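We use cookies to remember your settings. Accept / Manage
10/08/2025
By the Ollent project office

Ollent catchment: progress report to the Cledisov Fund

Work since April has covered leak detection on the Bassi main and meter replacement in Gollari. The main was surveyed in 14 sections. Seven have been repaired and pressure tested, and the others are waiting for pipe fittings - the supplier has confirmed delivery.

In Gollari, 275 meters have been fitted against a target of 1,000. The rate is below plan. Access to shared stopcocks was slow to arrange, and a second fitting team has now been taken on. Spending remains within the approved budget. No change to the end date is requested.

Night flow readings will be taken again once the remaining sections are closed up.

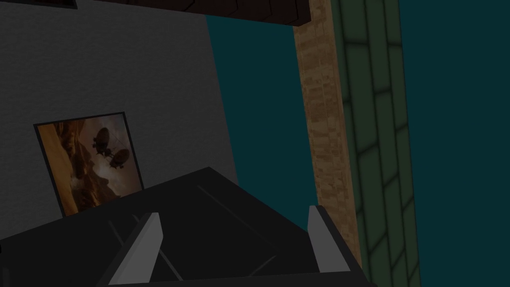
Will households pay for the new meters?
The grant covers the meter and the fitting.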